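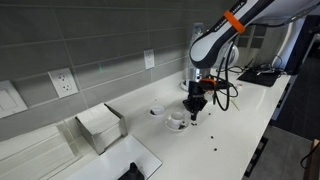 El brazo sobre la encimera del café, con unos granos repartidos junto al platillo.

El brazo, la pinza y todo lo que no venía en el presupuesto

Quien haya reformado alguna vez una cocina sabe que el precio que uno apunta en la primera hoja y el que acaba pagando se parecen como dos primos lejanos: tienen un aire, pero poco más. Con los robots pasa lo mismo, y me lo recordó con mucha paciencia (y con un par de cafés, todo hay que decirlo) Iulian Cozma, que lleva las compras de Lolent, un pequeño taller dedicado a probar tareas de cocina y de barra con brazos robóticos.

Yo había ido a hablar de robots y terminamos hablando de encimeras, de enchufes y de platillos. Me pareció estupendo, porque es justo lo que casi nunca sale en los catálogos y lo que más dudas despierta entre los lectores que nos escriben desde cafeterías, escuelas de hostelería y obradores, gente con ilusión y una hoja de cálculo abierta que no sabe muy bien por qué fila empezar.

Cozma empieza por la mesa. «Primero decido dónde va a trabajar y después qué compro», me explica, y lo dice con la tranquilidad de quien ya lo hizo al revés una vez. En aquella ocasión, el brazo llegó a Lolent antes de que hubiera un sitio pensado para él, y hubo que encargar a Banik, el carpintero metálico del barrio, un refuerzo que costó 868 euros y que no figuraba en ninguna parte. No fue una tragedia, pero ese dinero estaba reservado para una segunda pinza, y la segunda pinza tuvo que esperar hasta el ejercicio siguiente.

De aquella experiencia salió una costumbre que me gusta mucho y que recomiendo copiar sin ningún pudor. Antes de pedir una sola oferta, Cozma coloca sobre la encimera los objetos verdaderos de la tarea, los mismos que se van a usar a diario: la taza de espresso, el platillo, las servilletas en su caja de acero y hasta unos cuantos granos de café. Luego mide. Mide el hueco libre, la altura, la distancia a las tomas de corriente y el recorrido que necesitarán los cables, que siempre es más largo de lo que uno imagina cuando está sentado delante del ordenador. Un cable que cuelga cerca de la muñeca del robot pide aire a su alrededor, y ese aire también ocupa sitio en el plano.

La pinza merece capítulo aparte, y Cozma le dedica más tiempo que a ninguna otra partida. Una de dos dedos, sencilla, resuelve muchísimas cosas, pero conviene preguntarse pronto qué es lo más pequeño que va a tener que coger y qué es lo más delicado. Un grano de café y el asa de una taza piden cosas muy distintas. En Lolent pidieron dos ofertas, una a Cokum y otra a Voicu, y la diferencia estaba sobre todo en los dedos de recambio: 1636 euros en un caso, con dos juegos incluidos, y 2000 en el otro, con formación para el equipo. Se quedaron con la primera, aunque Cozma reconoce que lo estuvo pensando varias noches y que la formación le seguía haciendo ojitos desde el cajón.

Después viene la partida más humilde, la que él llama «lo que se rompe, se gasta o se pierde». Vajilla, café, servilletas, bridas, paños, algún alargador. Reserva para ello hasta 400 euros al trimestre, y me confiesa que al principio le daba apuro defender esa cifra ante la dirección, porque nadie quiere oír hablar de platillos cuando se está aprobando un robot. Ahora la presenta en la primera página, con el mismo tamaño de letra que lo demás, y asegura que las reuniones duran menos.

Nos quedamos un buen rato apoyados cerca de la encimera, repasando la lista con el brazo delante. Es una manera muy agradable de revisar un presupuesto: uno levanta la vista del papel, mira el tablero y se acuerda de aquello que había olvidado apuntar.

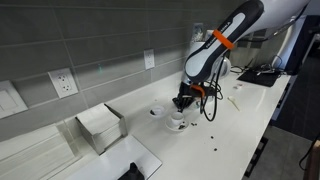
Por dónde empezar si el dinero es justo

Le pedí a Cozma un consejo para quien no puede comprarlo todo de una vez, que somos casi todos. Su respuesta fue escoger una sola tarea, bien pequeña, y presupuestarla entera, con su mesa, su pinza, sus cables y su vajilla, en lugar de repartir el dinero entre tres proyectos a medio vestir. También aconseja pedir por escrito el plazo de entrega de los recambios y preguntar quién coge el teléfono cuando algo falla en noviembre, con medio proveedor de feria en feria.

Y una última cosa, que me dijo ya en la puerta, con el abrigo puesto: que se deje una línea en blanco al final de la hoja. En la suya, este año, esa línea acabó siendo para una regleta nueva y dos cajas de servilletas.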